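Cubetas organizadoras Traselero, juego de 3
Luvstead | Orden en la despensa

Juego de cubetas rectangulares de plástico para separar sobres y paquetes pequeños en la despensa o el armario de la cocina. Se venden en transparente, blanco opaco y gris translúcido, por juego o por unidades. Referencia 3774.

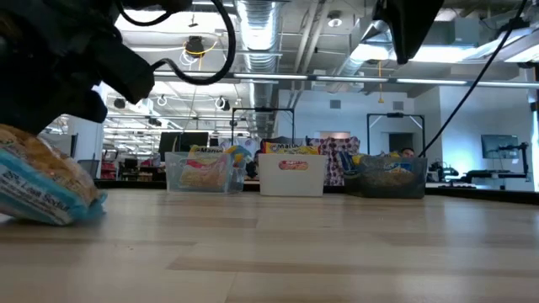

Cubetas transparente, blanca y gris con sobres de fideos instantáneos.

La transparente y la gris permiten reconocer el contenido sin sacarlas del estante. La blanca oculta los envases y tiene un asa recortada en el borde. Los sobres de fideos pueden guardarse de pie o tumbados, según la altura de la balda.

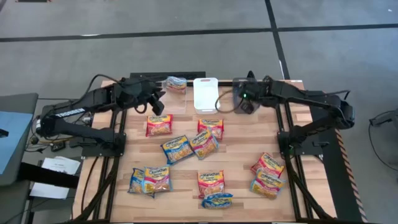

Las tres cubetas en fila y los sobres de ramen Maruchan sobre la mesa.

Para clasificar por sabores, vacíe primero el armario y reparta los sobres sobre la mesa. Deje delante los que caduquen antes.
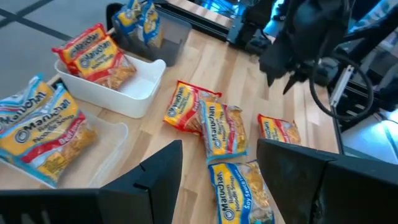
Lavar a mano con agua templada y jabón neutro. No apta para microondas ni horno. Las etiquetas adhesivas se retiran mejor antes del primer lavado.

Precio del juego: 12,95 €. Plazo de entrega: 3 días laborables. Las tapas Krawczyk se piden aparte y no encajan en la serie Zimeck.

Opinión de Kátia Queiroz: «Compré un juego en octubre y he pedido otro. La gris es la que más uso».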